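Hi Mahlet,

You asked for the fall update in plain talk and on one page, so here goes! The Kurari good practice guide for robots handling clothes and bedding in guest rooms now has 42 rules in draft, and Kedir and I have been arguing happily over most of them.

The biggest chunk is the part on people and cables. Our draft says the walking route gets agreed before power goes on, and that one named person holds the stop button and does nothing else (no filming, no typing, no chatting). Kedir wanted that last bit softer. I didn't, and for now it stays.

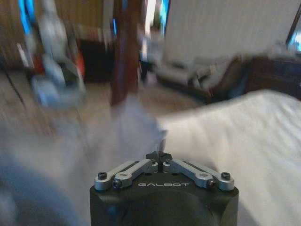
Wording has been slower than I'd like. "Safe distance" meant something different to everyone who read it, so Bethel rewrote the section around arm reach – full stretch plus 55 centimeters, marked out before anyone comes in. Much easier to check, and a trainer can explain it in a minute.

We also split the fabric rules in two, one set for a single arm and one for two arms sharing a garment. The shared set is the tricky one, because either arm may need to let go first and the guide has to say who decides.

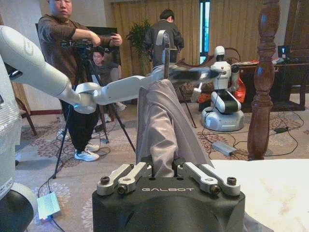
Comments came back from 5 reviewers, 115 of them in all, and Ebise has sorted the whole pile. Plenty are about commas (sigh), but there's a really good batch on restarting after a stop, and I want to take those in properly even if the section gets longer.

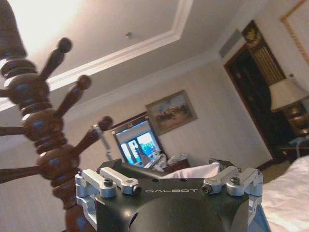
Can a site use the guide before the final version is out?
Any site can try the draft now, as long as its own safety rules come first and it writes down which version it used.

Money is fine, and we're inside the travel line. The one thing I'd ask for is a few more paid hours for Ebise, who is also putting together the checklist that goes in the back. 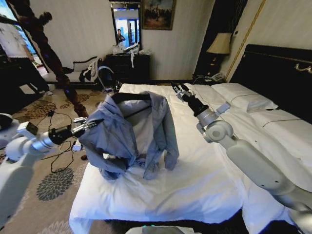 Next up is the section on furniture and fittings, which is still thin – posts, lamps, mirrors, all the stuff an arm can swing into. Bethel has the first go at it and I'll send you her draft in October, along with the restart rules.

Talk soon,
Ibsa Worku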